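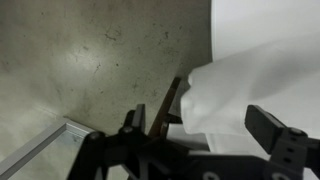

White cloths and linen - your questions

Quick answers to what people ask us most. Will add more when there's time. If yours isn't covered, ring the Stullholm counter or drop in on a Saturday morning.

What counts as a white wash?
Plain white only. Tablecloths, napkins, tea towels, sheets, pillowcases. Cream goes in with the pale colours. Anything with a coloured stripe or a stitched edge in red or navy - keep separate please, we've had pink napkins before and it wasn't fun for anyone.

Do I need to fold things before I bring them in?
No. Bunched up is fine. Shake the crumbs out first though.

What temperature do you use?
65 for cotton table linen and kitchen cloths. Cooler for anything with a care label that says so. No label, tell us what you think it is and we'll go gentle.

Can you get red wine out?
Usually. Fresh is better than old. Don't put salt on it, don't iron it, don't tumble it. Rinse in cold water and bring it over. Candle wax - leave it alone, we'll deal with it. Rust marks we can't promise.

Do you use bleach?
Not unless you ask. It yellows some fabrics and weakens the threads on older ones. We use an oxygen whitener, goes in with the main wash.

My whites have gone grey. Can they be saved?
Often yes. Most of the time it's overloaded machines or too little powder at home. Ask for the Grulleck soak, it's an overnight one so add a day. Two goes at it if the first doesn't shift it, no extra charge for the second.

How big a tablecloth can you take?
Up to 4 metres long on the press. Longer than that we can still wash it but it comes back with a fold line down the middle. Round ones fine.

Is ironing included?
Pressing is included for flat things. Fitted sheets are washed, dried and folded as best we can. Frilled edges and lace done by hand, priced seperately.

Starch?
Light or none. Write it on the ticket. If the box is blank you get none.

How long does it take?
2 working days for a normal bag. Big orders (weddings, village halls) please book ahead, August fills up early.

Do you hire cloths out as well?
Yes, from the Fulen store. White only at the moment, square and long. Bring them back unwashed, just shaken out. Wet ones shouldn't sit in a plastic bag over the weekend - mildew spots don't come out and we do have to charge for those.

Will my things get mixed up with someone else's?
Each bag gets a numbered tag and the bigger peices get one pinned to the corner. Take the pin out before you use it!

How should I store them once they're home?
Somewhere dry, out of the sun. Roll long cloths round a tube if you've got one, saves re-pressing. Tissue paper between the layers for the good stuff. Not cardboard, it can leave marks.

Something's missing or come back damaged
Tell us within the week and bring the ticket. Hotel and restaurant accounts - go through Hwang instead, they run the van round and keep the delivery sheets.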